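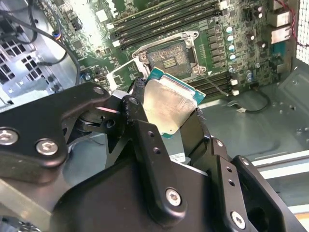
Why should a psalter carry two sets of numbers at all, one reader of our draft asked. The Wetham Psalter follows the Greek numbering, while most study Bibles in English follow the Hebrew. Our project built a cross-reference index between the two.

## Method

The source text was the Lutik edition. We keyed in 3,449 references by hand and sorted them with a short script. Each entry holds a psalm number, a verse number and a note field.

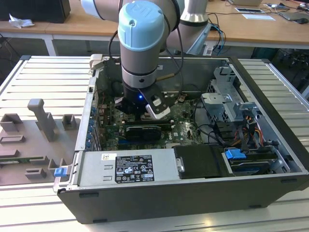 Headings caused most of the errors. Some editions count the heading as verse 1 and others leave it unnumbered, so every later verse moves by one. We flagged 195 entries for this reason and checked them against the printed page.

## Results

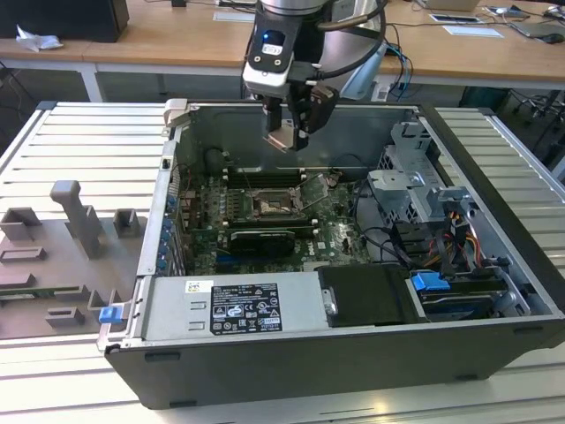 Psalms 9 and 10 needed a separate table - they are a single psalm in the Greek. The note field was left open in these entries, like a CPU socket with its bracket flipped up, until the verse number was settled. Only then was the entry locked. The checks took 6 weeks and left 3 entries unresolved.
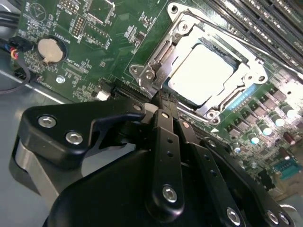

Stekano asked for the Hebrew number to be printed first in each pair. We have kept the Greek first, as in the Lutik edition. A revised index is due in December.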